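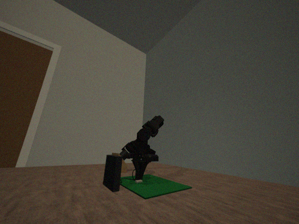
From: Savita Yadav
To: kakley-travellers list
Date: 9/30/24
Subject: Re: Group rate at the Dirkavier for May

Harsh Malhotra wrote:

> Good news, the Dirkavier will hold a block for us in May. Breakfast
> included, free parking, and they say it's a ten minute walk to the
> harbour. They want a deposit of $900 by Friday week, and the total
> comes to $1,458 if we take all 3 nights. Can I go ahead?

Harsh, please don't send anything yet.

I stayed at the Dirkavier two years ago with Kiran. The "ten minute walk" took us twenty-five, uphill on the way home, with no footpath past the servo. Breakfast was toast and a bowl of sachets. Maybe they've changed the kitchen since, but I'd want to see a menu before I counted it as worth anything.
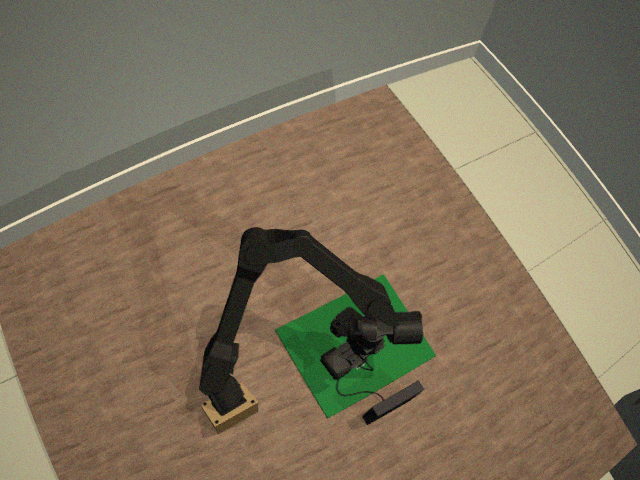 My bigger worry is the deposit. Is it refundable, and until when? "Hold a block" could mean our rooms are guaranteed, or it could mean they'll see how bookings look closer to the day. I'd like that in writing with the cancellation terms. Also, does the total include the weekend surcharge? Theirs was tucked away on the second page last time.

Amos mentioned the Clurkus, on the flat side of town. They quoted him $2,000 for the same nights, dearer on paper, but that was with a proper cooked breakfast and nothing to pay until we arrive. I'm not sold on that one either. The reviews all sound as if the same person wrote them.

Tarun, do you still have the Dirkavier invoice from the last trip? I'd like to compare it line by line with what Harsh was sent.

Savita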